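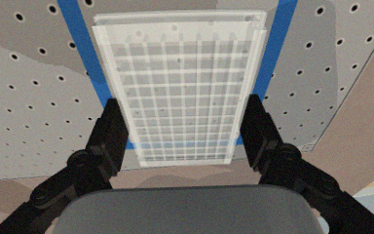
ok I've had the Prorkier sim kit for 2 weeks now and I have to talk about it somewhere, so: thread!

Quick background for the new folks. Prorkier is a simulation add-on from a small outfit called Jalteck. You get an arm, a two-finger gripper, a furnished room and a pile of bench parts, and you can mess up pick and place tasks all day long without bending any metal. My license was $318. Paid for it myself, no code, no link.

First thing I fell for was the clear plastic. I've tried so many sims where anything see-through turns into gray soup. In this one a translucent tray between the fingers still lets you make out the board and its holes behind it. I sat there grinning like a kid.

And it matters for us! Half of what we handle at Halonen is clear trays, and they drive our vision code up the wall. Getting to practice on fake ones with believable edges is a big deal for a shop our size.

Setup took me one evening and 3 tries. The installer wants the old physics package gone first and the manual mentions it on the very last page. Please move that, Jalteck, I'm begging you.
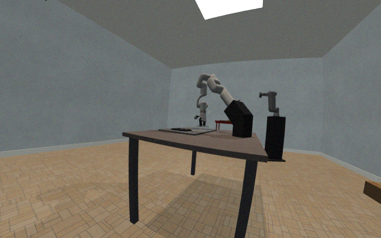 Table view in Prorkier, gripper down by the far edge of the tabletop

You can park extra viewpoints wherever you like and they save with the job. I keep one right at table height and it has become my favorite. Clearances are so much easier to judge from down there than from the overhead view I always used in Flukley.

Speaking of Flukley, yes, I still use it. It loads faster and the scripting is nicer. Aino Lindqvist asked me if she should switch and I said keep both until the Prorkier script editor gets an undo that works across files (it really doesn't have one, I lost most of a morning to that).

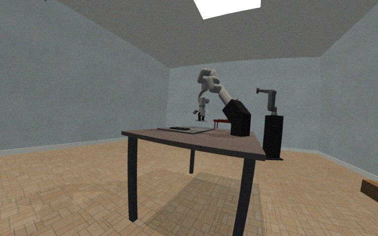 My grasp script is up to 785 lines and most of it is waiting and checking, so I've been going through the moves one at a time and pausing a lot. Pausing is great in this thing, everything holds still and you can swing over to any saved view. With a thin flat part at the fingertips, like the gray-green one here, the low view gives me a nearly edge-on look and I can see the gap under it right away. From above I'd be guessing.

Gripes so far: the lighting presets are all a bit gloomy, the fan on my laptop screams, and you can't rename a saved view once it's made. So mine is called "view new new" forever.

Évan Picard wanted to know about support. I wrote in twice and got a real answer both times, the second one with a patched file attached. Very happy with that!

Next up is stacking trays. They say a bigger parts pack is coming in September and I'll post when I've tried it. Ask me stuff, I'm clearly not going to shut up about this

More from this thread's author
Flukley scripting tips I wish I'd had sooner
Clear parts and why our vision code hates them
My bench at Halonen, before and after the big cleanup
Cheap gripper pads, round two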